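Refill Pouches Find a Home at the Brodton Household Fair

The surprise favorite at this year's Brodton Household Fair was a refill pouch. The fair wrapped up over the weekend at the old Janevski drapery hall, and by Sunday afternoon the refill corner was easily the noisiest, friendliest spot in the building, with people three deep at the tables comparing what they keep under the sink and how on earth they get the last bit out of the package.

The corner was the work of Danica Golob, who teaches home skills at the Dandton adult school and has been talking up refills to anyone who will listen for years (her students will confirm this). She asked people to bring the pouches they had at home, full or empty, and set them out for everybody to handle. They came with pouches of all shapes: tall skinny ones, squat ones that stand up by themselves, plain ones, and some so pretty you would happily leave them out on a shelf!

"People pick one up and they start talking," Golob said. "Somebody has a trick for pouring, somebody else has a trick for storing. I learned four new things before lunch."

The patterned pouches drew plenty of admirers. One in white with deep teal leaves and swirls got passed from hand to hand all weekend, and several visitors wanted to know if the design came as a tea towel. (It doesn't, as far as we could find out, but somebody should get on that.)

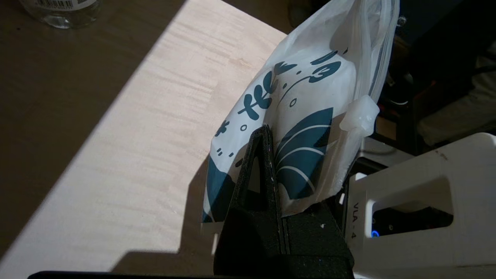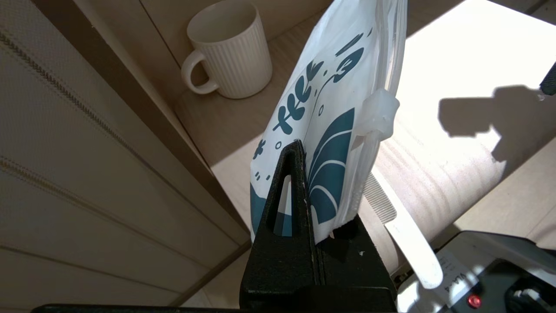

White pouch with a teal leaf print, gripped and held upright.

Looks aside, most of the talk was practical. Golob ran a short session each morning on filling bottles without a mess, and both were packed. Her method is simple. Put the bottle in the sink, take the pouch by its upper edge with one hand and support the bottom with the other, and tip it slowly. Let the air get in between pours. When the flow slows down, lay the pouch flat on the counter and press toward the opening with the side of your hand, or a rolling pin if you have one handy. She also likes to wash and fully dry a bottle before refilling it, and she writes the date on a bit of masking tape on the bottom.

Storage came up again and again. A magazine file turned on its side holds a surprising number of pouches, and so does a dish rack that has lost its place in the kitchen. One couple from out past Gultell brought the rack they use in their laundry room, and it was copied into notebooks all day long. Golob keeps hers in a deep drawer, standing in a row with the labels facing up, and says she has stopped buying doubles of things she already owned.

The fair as a whole had a terrific year. Organizers sold 3,140 tickets across the two days, and 371 people signed up for the spring round of workshops, which will be held in March at the Dandton adult school. Refilling and storage will be on the program, along with mending, shelf lining and a class on sharpening kitchen knives that filled up so fast there is already a waiting list.

The swap table did well too. Visitors took home 149 empty jars and bottles, some of them lovely old glass ones with stoppers, and left behind a very respectable pile of baskets for next time. Anything unclaimed went to the school's teaching kitchen.

If you missed it, Golob will repeat her refill session on Tuesday, September 29, 2026, at 6:30 p.m. in the teaching kitchen. It's free, and there is no need to sign up. Bring a pouch and a clean, dry bottle with a wide neck if you have one. Funnels will be provided, and there will be coffee afterward. Parking is behind the building, and the side door will be open from six.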